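Drucken | E-Mail

Udetti Tischdeko, Artikel 3691
Abschnitt 2: Tulpenstrauß, Vase und Gemüsekorb aufstellen

Stand: März 2020

So, der Karton ist leer, die Folie liegt irgendwo auf dem Boden, und jetzt geht es an den schönen Teil! Ich schreibe hier auf, wie ich den Strauß herrichte, bevor er in die Vase kommt. Wer es eilig hat, kann ihn natürlich auch einfach reinstecken, aber frisch aus dem Karton sehen die Blüten meistens ziemlich zusammengequetscht aus, und ein bisschen Zupfen macht bei Kunsttulpen wirklich viel aus.

Was ihr braucht:
- den Strauß mit den roten Tulpen (noch zusammengebunden, bitte so lassen)
- die dunkelgraue Vase mit den Rillen
- den geflochtenen Korb mit dem Kunstgemüse
- einen freien, hellen Tisch, ich nehme am liebsten einen weißen, da findet man auch jeden Krümel wieder
- trockenen Sand, etwa 800 Gramm, falls die Vase beschwert werden soll (liegt nicht bei)

ACHTUNG: Kein Wasser in die Vase! Die Stiele haben innen Draht, und der rostet. Ich habe das im Januar bei meinem ersten Strauß erst gemerkt, als ich ihn zum Abstauben herausgenommen habe, und die braunen Ränder gehen nicht mehr weg.

1. Tisch abwischen und trocken reiben. Auf einer glatten hellen Platte sieht man Fusseln sofort, und die hängen sich mit Vorliebe an die Blätter.

2. Vase so hinstellen, dass sie mit der ganzen Standfläche aufsteht. Ich stelle sie erst einmal eher zur Mitte hin, an den endgültigen Platz kommt sie später.

3. Korb nach vorne links, Strauß rechts daneben ablegen. Linkshänder machen es umgekehrt. Das Gemüse bleibt vorläufig im Korb, sonst rollt es einem beim Arbeiten dauernd dazwischen.

4. Den Strauß schräg hinlegen, Stielenden nach hinten, Blüten zu euch. So kommt man an die Köpfe heran und kann die Stiele trotzdem gut fassen.

5. Die Stiele oben zusammennehmen und den Strauß kopfüber hochheben, bis die Blüten frei hängen. Ruhig einen Moment so lassen (bei mir läuft nebenbei das Radio). Die langen Blätter fallen dabei auseinander, und man sieht gleich, welche noch geknickt sind. 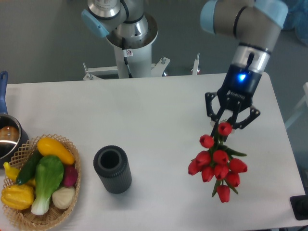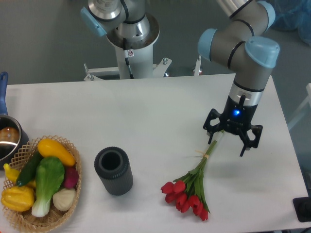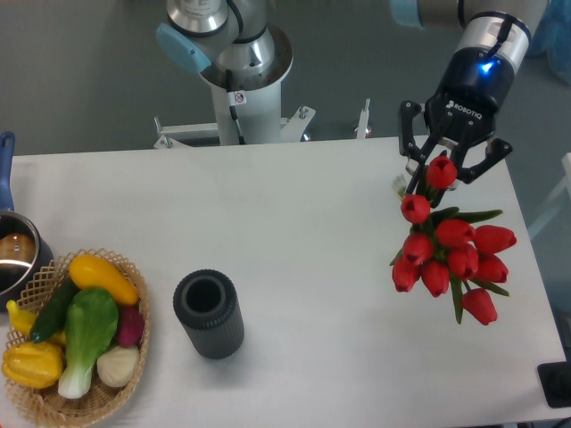
Zu Schritt 3 bis 5: die roten Tulpen, im mittleren Bild auf dem Tisch abgelegt, zusammen mit Vase und Gemüsekorb.

6. Geknickte Blätter mit Daumen und Zeigefinger von unten nach oben ausstreichen, ohne zu reißen! Hartnäckige Knicke lassen sich mit lauwarmer Luft aus dem Föhn überreden, kleinste Stufe und reichlich Abstand halten.

7. Strauß wieder ablegen und die Blüten sortieren. Zwei Köpfe, die genau gleich hoch sitzen, wirken schnell künstlich, deshalb biege ich immer einen davon ein kleines Stück tiefer und drehe ihn leicht nach außen. Nicht an der Blüte ziehen, die ist nur aufgesteckt. Immer am Stiel biegen.

HINWEIS: Die Blüten sind geschlossen gearbeitet und bleiben das auch. Bitte nicht versuchen, sie aufzubiegen. Mir ist dabei schon ein Blütenblatt abgegangen, und kleben lässt sich das Material schlecht.

8. Das dünne Band an den Stielen bleibt dran. Es verschwindet später in der Vase, und ohne Band fällt euch alles auseinander wie Mikado. Wenn das lose Ende stört, einfach nach innen stecken.

9. Jetzt erst der Sand, wenn ihr welchen nehmt. Langsam einfüllen, am besten mit einem gefalteten Blatt Papier als Trichter, und 2 Fingerbreit unter dem Rand aufhören. In einer Wohnung ohne Katze geht es auch gut ohne.

10. Die Stiele senkrecht in die Öffnung setzen und den Strauß dabei hin und her drehen, bis er Halt hat. Nicht drücken! Wenn es hakt, herausziehen, Stielenden zusammenlegen und neu ansetzen.

11. Einmal um den Tisch herumgehen. Ich finde von hinten fast immer noch ein Blatt, das quer steht.

12. Zum Schluss den Korb neben die Vase schieben. Er soll sie nicht berühren, sonst verhakt sich der gewellte Rand beim nächsten Staubwischen in den unteren Blättern. Das Gemüse könnt ihr im Korb lassen oder ein Stück davor legen, ich räume da jede Woche um und bin noch nie zufrieden gewesen.

VORSICHT: Das Kunstgemüse sieht für kleine Kinder und für Hunde leider sehr nach Essen aus. Bitte so hinstellen, dass keiner hineinbeißt.

Noch zur anderen Ausführung: Wer statt Udetti den Strauß »Drarnelgate« von Rüegg hat, kann genauso vorgehen, nur Schritt 8 fällt dort weg, weil die Stiele fest verbunden sind. Und für die Vase von Wusport bitte weniger Sand nehmen, die ist innen enger.

Abstauben und Einlagern stehen in Abschnitt 3. Den Karton deshalb bitte noch nicht wegwerfen.

Diese Seite drucken | Diese Seite per E-Mail senden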